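Door task, sim, May

Run 57 stopped by hand. Same fault as run 20, so it is no longer a one-off.

What happens: the robot drives up to the teal door, the right gripper reaches the lever handle, and then the base starts to tip. The head camera goes over with it. The controller doesn't know the body is leaning and keeps pushing the arm toward the handle pose it planned when level. Contact force climbs until the solver gives up or I kill it.

Merle thought the left arm was to blame, as it is still holding the yellow stick from the step before. I reran twice with the stick deleted at load. Tipped both times, a little later in the second one.
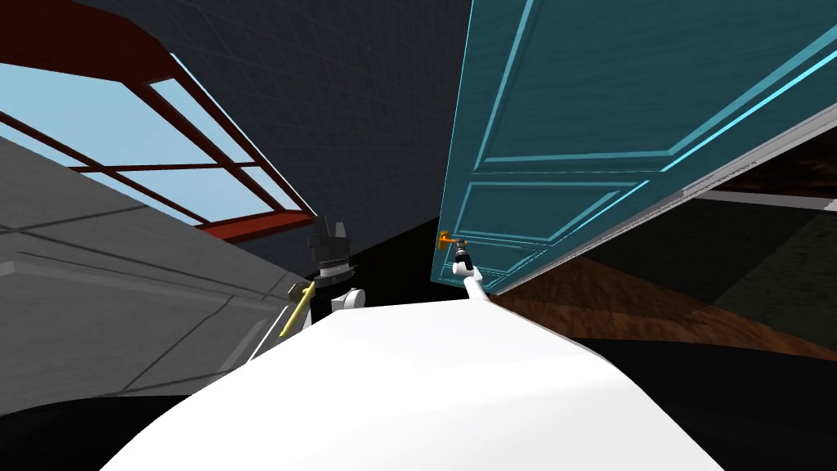 Heike went through the logs this afternoon and found the handle joint limit set wrong after the last asset import. The lever has almost no travel before it hits the stop, so all the push goes back through the arm and into the base. That fits the force trace. It doesn't explain why run 20 failed, which was before the import. Paora is checking whether the base mass was changed around then.

The tilt cutoff should have caught this and didn't. It reads wheel odometry only and never looks at body pitch or roll. Kenna wants that fixed before anything from this branch goes near the real arm, and I agree.

To do:
Restore the old joint limit and rerun from the run 57 seed.
Add pitch and roll to the cutoff (Rhys).
Cap push force at the handle.
Ask Paora for the base mass history.

No hardware runs on this branch until the cutoff is tested.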